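A roll leaves the oven sterile and spends the rest of its life on surfaces. Selamawit Adugna, who runs the test bench at the bakery supplier Jinari, keeps a ledger of those surfaces. It has 181 entries: linen, beech, steel, slate, waxed paper, silicone.

Each entry records crumb loss, in milligrams, after a shaped roll is set down, turned once and lifted. Linen sheds least. Slate sheds most from a curved roll, whose weight rests on two narrow points.

Her colleague Getsemaní Solís handles moisture. A closed surface holds steam under the crust, and the underside softens first. His limit for a crescent on a closed surface is 300 seconds.

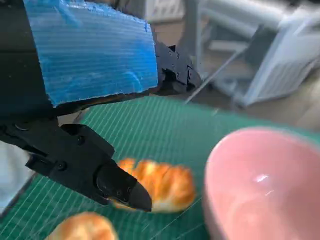 **JINARI TEST BENCH, March**

Two rolls lie on a green cutting mat, the kind printed with a white grid. The mat is entry 181. For bench work the grid has a use: a roll can be put back on the same square after each weighing. For serving, Adugna rates the mat below beech and above slate. Solís wants it retested with a 200-gram loaf before the entry is closed.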